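Telar tidying package for a single arm: is the annual plan required?

Posted in Home and Service Robotics

Our residence office is reviewing the Telar tidying package for use in a furnished lounge. The quotation from the reseller, Vetov, lists the software at 4,000 dollars and an annual support plan at 1,000 dollars. We already have a suitable arm and gripper. Please advise whether the software will operate without the plan, and whether light items such as used tissues are within its scope.

Memari Facilities Desk

The plan is optional. Without it, the software continues to run at the installed version, but updates to the object library end after 36 months. Light waste is covered under "soft items" in the product guide. Soft items must be enabled separately during setup, and the height of the table must be entered again if the furniture is changed. We have used the package since November and renewed the plan for one site only.

Ekwueme Housing Services

We did not buy it. The price was too high for one room.

Northside Residents Office

Further to the reply above, please note that the library contains 116 household objects. Remote controls and game controllers are included. Magazines are not, and the supplier should be asked about them in writing before an order is placed.

Ekwueme Housing Services
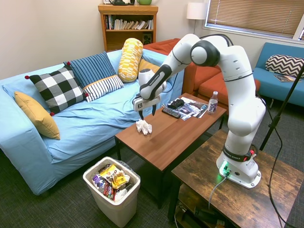 Related topics in Home and Service Robotics

Transferring a Telar license to a second arm
Vetov return terms for opened kits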